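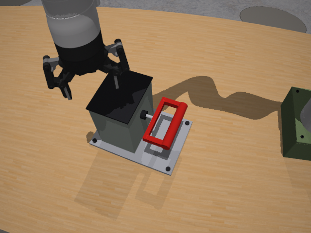 FOR IMMEDIATE RELEASE - Wednesday

Stondamdale students put simulated robot arm to work in Ernarent challenge

Robotics club at Stondamdale College has reached the final of the Ernarent student challenge. Task this year - get a simulated arm to find a red handle and pull it. All done in software, no hardware needed.

The team, 18 students across 2 year groups, built their entry after lessons on Fluvetti, the club's own control program. Over 100 trial runs logged so far. More to come before the judging in Febuary.

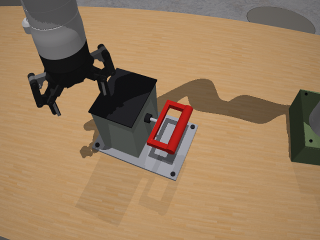

Gripper open near the box with the red handle, from the Stondamdale entry.

Four teams go through to the final. Each gets the same table, same arm, same handle.
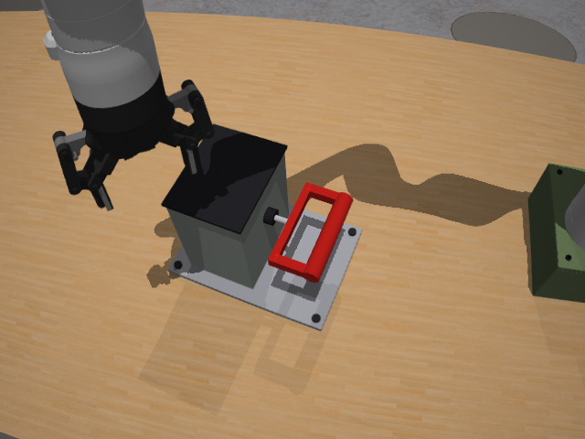
1 min read

Marks are given for a clean approach as well as the pull itself - a knock against the box costs points. Students write there own code and keep a log of every run. 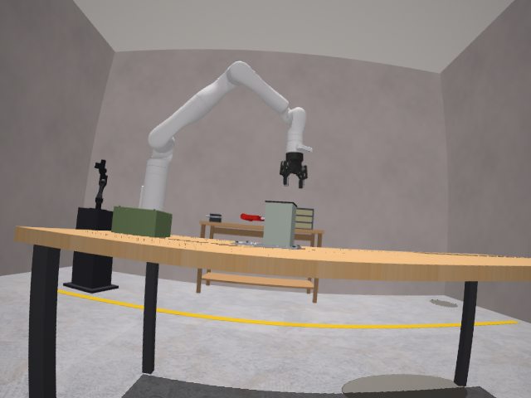
The final will be held in the Maeng Hall, doors 4pm. Free entry, parents and local schools welcome. Press please email the college office before hand.

ENDS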